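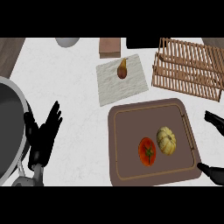 What has to be true before a two-handed robot is allowed to work at a kitchen counter?

It has to have passed a written set of checks in simulation first, with the same rules for reach, grip force and stopping that will apply on the real counter, and the results have to be on file where someone else can read them.

That answer took us most of the grant period to agree on, and we're very glad to report that it is now the opening line of the Golholm Practice Rules, draft 3. When we wrote to the Barbier Fund in the spring we had a folder of good intentions and a lot of habits that lived in people's heads. Now we have a document that two sites are using every working day!

Progress since the last report

The simulated kitchen is finished and locked. Marble counter, drying rack, cutting board, towel, pot, fruit and vegetables – all of it is under version control, and no one can shift an object or change a surface without leaving a note in the log. This sounds dull, but it has made more difference than anything else we did. Before the lock, Cemine and Drondside were sometimes running the same test on slightly different counters and then arguing over the scores.

We have completed 1876 of the 4000 simulated trials promised in the work plan. The pace picked up a lot in September once the overnight queue was stable, and we expect to reach the full number inside the grant period.

Rules now in force

Both hands must have a stated job in every trial, even if the job of one hand is to stay still. A hand with no job is parked clear of the work area and logged as parked.

Soft produce has its own force limit, set lower than the limit for boards and cookware. A tomato and a small hard squash look like the same kind of task on paper, so the rule asks for the limit to be set by the softest item within reach.

Any contact with an object that isn't part of the task ends the trial. We went back and forth on this one. Drondside wanted light touches to be scored and the trial continued, and their case was a good one, but we settled on the stricter reading for draft 3 and will look at it again with more data.

Every stopped trial gets a short plain-language entry, written the same day. The entries have been a pleasure to read. People are noticing things the score sheets miss, such as an approach that is within limits but would make a person standing nearby step back.

What is behind schedule

The section on cleaning and food contact is late. Simulation can't help us much there, and we underestimated how long it would take to get two kitchens to agree on a wipe-down routine. A first version is with Cemine for comments.

The training handout is also still in outline.

Spending and next steps

Spending is in line with the approved budget, apart from a small shift from travel to computing time that your office has already cleared. Next we will finish the trials, send draft 3 to outside readers and begin supervised runs at the Cemine counter, starting with the board and towel tasks.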